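Quick laundry notes, dark stuff mostly

Posted Thu 26 May

Typing this between loads so bear with me.

Charcoal, black, navy. Same rules for all of them. Turn inside out. Cold water. Zips closed, buttons open — buttons done up in the wash pull at the holes and then you're sewing.

Don't stuff the drum. Hand flat on top of the pile, should still fit. If it doesnt, take out the jeans and do them later.

Less soap than the bottle says. White streaks on dark shirts are nearly always leftover powder. Liquid is better for darks. Got streaks already? Rinse again, cold, no soap, extra spin.

Vinegar: half a cup in the rinse, plain white. Good for towels that have gone stiff. Never with bleach, not even the same load. And not every wash, my old machine had a rubber seal that went gummy and the repair guy blamed the vinegar. Could be he was right. New seal was 38 dollars plus the visit.

Lint. Tissue in a pocket, we've all done it. Don't rewash! Let it dry completely, shake outdoors, then go over it with a damp rubber glove, one direction only. Zulmira Magalhães wrote in to say a dry kitchen sponge does the same job. Tried it on a fleece. Works, bit slow.

Drying. Out of the sun for anything dark. Shirts by the hem, sweaters flat on a towel. Knits on a hanger get those shoulder bumps, and the way to get rid of them is a damp cloth and steam, iron held just above. Don't press down.

Shiny patches on dark pants come from ironing on the right side. Inside out, or a thin cotton cloth in between. An old pillowcase is fine.

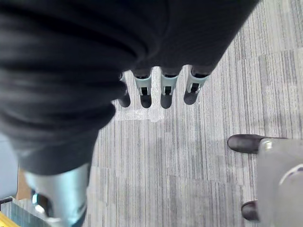 Wrinkles when you have no iron: hang it in the bathroom, door shut, hot shower, then smooth with your hands from the top down. Fifteen minutes or so. Heavy cotton needs longer and frankly may need the iron anyway.

Pilling — fabric shaver, light hand, cloth pulled flat on a table. Mine is a Koseck, 27 dollars, the blade gets dull by winter. A disposable razor will do in a pinch but go gently, I put a hole in a cuff that way.

Faded black cotton can be redyed in a bucket. Polyester mostly wont take it, check the label first. Stitching is often polyester too so it stays the old color. Gloves on. Old towel on the floor. Run an empty rinse through the machine after if you used it for the last spin.

Ngọc Chu asked about deodorant marks on dark tops. Dry ones rub off with a nylon stocking balled up. Caked ones, soak an hour in cool water with a spoon of baking soda, then wash as normal.

Whites in June, when I get to it. Dryer's beeping.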